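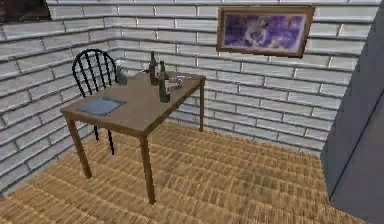
Okay, starting a proper ticket for this because I've now ruined three batches of yogurt in the Crichton multicooker and the help page only tells me to "check the lid." The short version is that the yogurt setting runs the full time, the beeper goes off, and I open it up to warm milk with a bit of slime at the bottom. I've been running all my tests on a small wooden table in the corner, away from the stove and the drafty window, so I don't think it's a room problem. Anyway, I'm writing things down as I go and I'll keep adding to this until somebody has an answer or I give up and go back to buying tubs!

What I have: Crichton multicooker, the mid-size one with the dial (not the touch buttons), bought used but hardly used, if that makes sense. It makes rice just fine. It makes beans just fine. It even did a decent cheesecake once. Only the yogurt setting acts up.

What I'm making: plain yogurt, nothing fancy. Whole milk, two big spoonfuls of plain Jandau yogurt as the starter, no sugar, no vanilla, no milk powder. I've made it for years in a towel-wrapped pot, and I only moved to the cooker so I could stop babysitting the thing.

Error code: none. I wish there was one. The screen says YOG the whole time and looks very pleased with itself.

First batch

Heated the milk in a pan on the stove until it steamed and was just about to climb, let it cool until I could hold a clean finger in it, stirred in the starter, poured it into the cooker pot, lid on, yogurt setting, eight hours overnight. In the morning it was milk. It smelled a little tangy, so something was alive in there, but I could have poured it on cereal. (I did pour it on cereal. It was okay.)

Second batch

Figured my starter was old, so I bought a fresh tub of Jandau and did everything else the same. Same result, maybe a tiny bit thicker near the walls of the pot. I left it going another four hours to see, and it went from milk to slightly sour milk with strings. My daughter called it "ghost soup" and would not come near it.

Third batch

This time I used the cooker's own boil step, where you press yogurt twice and it's supposed to heat the milk for you. I thought maybe the machine wanted to do the whole job itself. It beeped, I stirred in the starter once it cooled down, and I let it go overnight again. Worst one yet! Thin, and there was a skin stuck to the bottom that took a soak and a wooden spoon to get off.

Update, after the first reply

Thanks to Edivaldo Amaral for getting back to me so fast, and for not just pasting the lid thing again. He asked me to do three checks and report back, so here they are.

He wanted the serial number sticker, and all I can read is the last part, 1346. The rest has been scrubbed off by whoever had it before me.

He wanted the milk temperature at the end of the boil step. I borrowed a Dimside probe from my sister-in-law (mine went through the dishwasher, don't ask) and it read almost 80 C, in the middle, after a good stir. He says that's on the low side but shouldn't stop the yogurt from setting. It would explain it being thinner, though, so from now on I'm going to heat the milk on the stove like I used to.

And he wanted a water test. You put 300 ml of plain water in the pot, run the yogurt setting with the lid on, and check it with the probe every hour or so. I thought this was going to be boring and it was, but wow, it told me a lot. The first hour was fine, nice and warm, right where yogurt likes to be. By the third hour it was way too hot for any starter I know of, and it stayed there. So my poor little cultures were getting a good start and then getting cooked. I felt kind of bad for them.

Update, same evening

Edivaldo wrote again and asked what was under the inner pot. I said nothing, obviously, it's a cooker. Then I went and looked. There's a little round button in the middle of the heating plate, on a spring, which is the temperature sensor, and it's supposed to pop back up when you press it. Mine went down and stayed down. There was a ring of something brown and shiny all around it, and I'm pretty sure it's caramel, and I'm pretty sure it was not me, because I've never made caramel in this thing. Okay, I did once spill some rice pudding. It could be rice pudding.

He said to unplug it, let it go completely cold, and work around the button with a cotton swab and warm water, squeezed out so it's damp and not dripping. No oven cleaner, no knife. It took a whole pile of swabs and most of a podcast, but it started moving again, stiff at first and then with a proper little click. I let it sit open until the next day to dry out.

Then I ran the water test again with the same amount of water. It warmed up, it stopped where it should, and it stayed there all afternoon. I was way too excited about a pot of lukewarm water.

Fourth batch

Milk heated on the stove, cooled, two spoonfuls of Jandau, into the pot, lid on, in by 9 p.m. and out at 6 a.m. It set! A real wobble, clean edge when I tipped the pot, just a spoonful of whey on top. I strained half of it through a Drutbridge cloth for the thick kind and left the rest as is. It's milder than my towel pot version, so next time I'll give it another hour or two.

Still open

The boil step still comes up short on the probe, even with the sensor button clean. I can live with it, but I'd like to know if that's normal for the dial model or if the sensor needs replacing. Edivaldo is checking which part fits mine with only half a serial number to go on. Please leave this ticket open until he finds out, and if anyone else has the dial one and a thermometer, I'd love to know what yours reads at the beep.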